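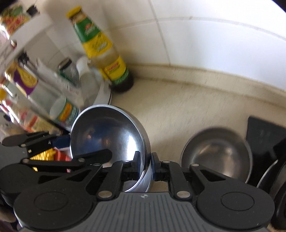

Nuria Yimer

Section 4: Loading songs and building a set list

The Tudasley player holds up to 1,000 tracks and 500 set lists. Read this section before your first show. You will need a computer, the supplied USB cable and your backing tracks saved as WAV files.

1. Turn the player off and connect the cable to the port marked DATA.
2. Hold down STOP and turn the player on. Let go when the display reads LINK.
3. On the computer, open the player's drive and copy your tracks into the folder called SONGS.
4. Eject the drive, then unplug the cable.

Caution: Do not unplug the cable while the light is flashing. Tracks may be damaged and will have to be copied again.

5. Press LIST, turn the dial to NEW and press the dial in.
6. Scroll to your opening song and press ADD. Repeat for the rest of the set, in playing order.
7. Press and hold LIST to save.

Note: Song names longer than the display will scroll. Put the key or tempo first — for example, "Am 92 Harbour Lights" — so the singer can read it at a glance.

To leave a gap for talking between songs, select the song before the gap and set END to WAIT. The next song stays cued until you press PLAY or the footswitch. With END set to RUN, it starts straight away.

If the display reads NO FILE, the track has been renamed or moved since the list was saved. Delete that entry and add the song again.

Changing the colour of the display is covered in Section 6.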